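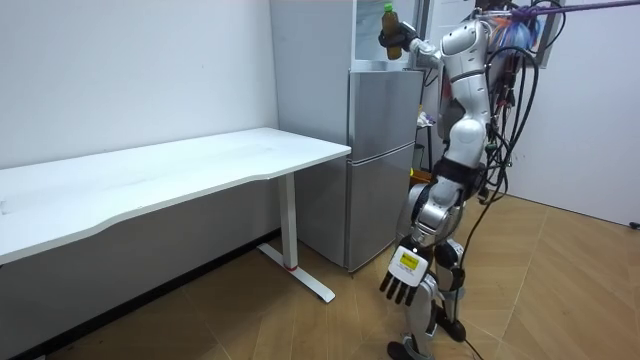 About Golach

Golach is a small language school for grown-ups. We teach Dutch, Portuguese, Hindi and Irish to people who have jobs, children, allotments, shift patterns and very little spare time, and we love doing it!

We started with one evening class in Portuguese. Américo Calado had been giving private lessons to a few people who were planning to move to the Alentejo, and when two of them asked if they could bring their husbands, and one of the husbands asked if he could bring his sister, it made sense to find a proper room. The class began in October with a borrowed whiteboard and a photocopied story about a lost goat. Américo still uses the goat story. If you join the beginners' course you will meet it in week four, and by week nine you'll be able to tell it yourself (with embellishments, we hope).

Evelien Vandenberghe joined the following spring to set up Dutch. She grew up near Kortrijk and teaches the standard language, but she happily brings in Flemish words as she goes, so her students tend to come home from Ghent very pleased with themselves. Irish came next with Peadar Costello, then Hindi with Manju Singhal, and that's how we ended up with four languages that have very little to do with each other. People do ask about French and Spanish. There are plenty of good places to learn those, and we'd sooner do our four well.

How we teach

You speak from the first lesson. It might only be your name and what you had for breakfast, but you say it out loud, to another person, and they answer you. Grammar comes along a bit later, once you've got some sentences in your mouth that it can explain. We've found that people who were put off languages at school often do very well this way — they're amazed to hear themselves chatting by the end of the first month.

Groups are kept small and nobody is made to stand up at the front. Every class has a short reading to take home, usually a page or less, and a recording of the teacher reading it slowly and then again at normal speed. Listen while you wash up. Listen on the bus. Peadar's students swear by listening last thing at night, though he says he isn't sure he likes the idea of sending people to sleep.

The Hindi course works a little differently at the start, as there's a new script to get used to. Manju spreads the Devanagari letters over the whole of the first term, a handful each week, and you learn each one inside a word you already know by ear. Lots of learners tell us they expected the writing to be the hard part and ended up enjoying it most.

The word lists

Anyone who has studied with us will know about the Comus lists. Comus is our own set of everyday vocabulary, put together by all four teachers over a couple of winters, and it now runs to 2,704 words and phrases in each language. They're sorted by situation: at the doctor's, on the phone to the landlord, talking to somebody else's toddler. We add to them whenever a student comes back from a trip and says "I really needed the word for..." The latest arrivals are "drain cover", "second helping" and "he's always been like that".

Printed copies are included in the course fee. If you've lost yours, just ask.

Who comes

All sorts! This year we have 207 students across the four languages. Some have married into a family that speaks one of them and would like to follow what's being said at dinner. Some are getting back a language their grandparents spoke. A good few simply liked the sound of it, and that's as fine a reason as any. Our youngest learner is just out of school, and our longest-serving one has done the intermediate Irish course three times, by choice, and is thinking about a fourth.

Outside class

On the last evening of each term we hold a shared supper. Everybody brings a dish with a label written in the language they're learning, and mistakes on the labels are warmly welcomed. There's also a walking group that meets once a month from April to September and speaks English only on the steep bits, and a lending shelf with novels, comics, children's books and some rather old magazines that Evelien's aunt sends over.

The people in the office

Gaurav Chaudhary looks after bookings, timetables and anything to do with fees. He's also halfway through beginners' Dutch, so do try yours out on him if you ring up. The phone is answered from ten in the morning, and emails usually get a reply the next working day.

Joining us

New beginners' courses start in September, January and April. If you already know some of the language, come in for a free 25-minute chat with one of the teachers and we'll find the right group together. There's no written test. You can sit in on one class before you decide, too — just let Gaurav know which language you'd like and he'll find you a chair.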